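Home | Equipment | Service | Parts | Contact

Stavel Tabletop Cell – Setup and Care

The Stavel cell is supplied with one arm, one gripper and a white work table. The table is to be leveled before the arm is powered on. 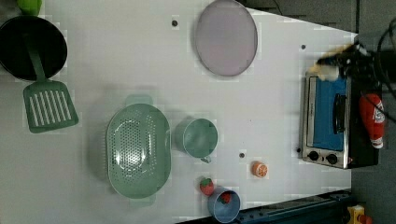
Gripper fingers should be wiped with a dry cloth after each shift. Cables must hang free of the table edge through the full reach of the arm – loops that pull tight are to be re-routed.

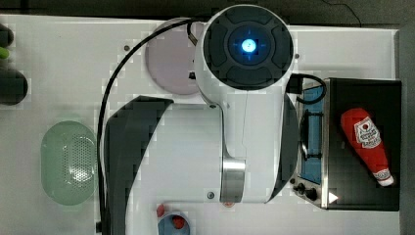 Joint caps are not to be opened by the operator. Service requests are handled by Deepak Nishad, Pramel office.

Related items
Stavel gripper finger set
Paiva table leveling kit

Contact | © Drarby | Back to top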